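Masking Cast Shadows Before Training an Off-Road Traversability Model

Part 3 of the Gristine field notes. Parts 1 and 2 cover camera mounting and time sync.

This page describes how we label and mask cast shadows in the Gukstead dirt-lot recordings so that the traversability head stops treating them as obstacles. You need a working Gristine install, the Dawber label tool, and a recording with wheel odometry. GPS is optional.

Background

Our first model was trained on clips recorded near noon. When Mirjana Vukadinović replayed the late-day runs through it, the planner stopped in open dirt. The cost map showed thin ridges wherever branch shadows crossed the lane. Lowering the obstacle threshold cleared the ridges and also cleared real ruts, so we dropped that approach and changed the training labels.

Step 1. Select frames

Export the run at 2 frames per second. Discard any frame where the vehicle is turning in place. For the set described here this left 1,692 frames. Keep the ones with low sun in view, glare included. They look poor and they are the frames the model fails on.

Step 2. Label the ground by surface

Open the export in Dawber and load the profile named ground_v2. Draw the drivable dirt as a single polygon, ignoring shadow edges completely. Vegetation gets its own class, whether grass or brush. Tire tracks stay inside the dirt polygon and receive the attribute "track."
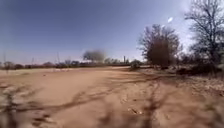 Where tracks and shadows overlap, follow the track through the shadow if you can pick it up again on the other side. If you can't, end the track polygon at the last clear point. Do not guess. Siu-ming Kao compared both rules on a small subset, and guessed tracks made the track output worse.

Step 3. Add the shadow layer

Shadows go on a separate binary layer and never replace the surface class. Trace the outer boundary of a branch shadow and fill it. Tracing individual twigs takes far too long, and motion blur removes most of the detail anyway. Set the edge softness to 11 pixels.

Step 4. Train with the mask

In the config, set shadow_weight to 0 for the geometry loss and leave it at 1 for the surface loss. The network still has to predict dirt under a shadow, but it is no longer asked to fit height there. Start from the noon checkpoint. Training from scratch also works and takes longer.

Step 5. Check the result

Run the held-out clips and plot cost along the driven path. A good result is a flat line through shadowed dirt with the ruts still present. If the ruts are gone, the mask has probably been applied to both losses. Murray Bolger's script in tools/plot_cost prints the active weights at the top of the plot.

Known problems

Building shadows are not covered; all of our data has tree shadows only. Wet soil is sometimes predicted as shadow. Bautista Alarcón is collecting clips for this at Gralon in June, and the class list may change after that.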